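Print | E-mail
Reading time: 2 min

4. Screening a Shipment Against Restricted-Party Lists

Applies to Cemden Export Desk. Complete section 3 (user rights) first.

4.1 Loading the lists

1. Open Lists > Sources and select each government whose sanctions apply to your company.
2. Set the update time to 5:00 a.m. local time or earlier.
3. Click Load. A full load holds 1,865 entries in the starter set.
4. Check that the status line reads Current.

NOTE: The starter set is for training. Do not release live shipments against it.

4.2 Running a check

1. Enter the buyer, the consignee, the bank and the vessel on separate lines.
2. Enter the country of final use. Do not enter the transit port in this field.
3. Set the match threshold to 76. Lower values return more false matches.
4. Click Screen. A batch of 119 names takes about 36 seconds.
5. Open every line marked Review and compare address, registration number and owners.

CAUTION: A clear result covers named parties only. Embargoes on a whole country or on a class of goods are checked separately in section 5.

4.3 Licenses and exemptions

Food, medicine and relief goods may be exempt under one government's rules and need a license under another's. Attach the license before changing a line from Hold to Release.

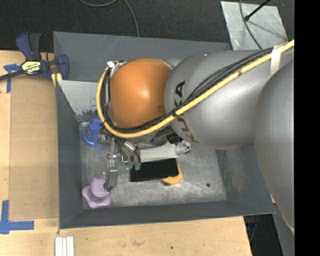 By the Estico documentation desk | Revised May

1. If a list changes while a shipment is on Hold, screen it again.
2. Save the report as PDF under the shipment number.
3. Users on the Mockus connector must export the log by hand; the Jadstead connector writes it at sign-off.

CAUTION: Deleting a party also deletes its review notes.

E-mail this page | Print this page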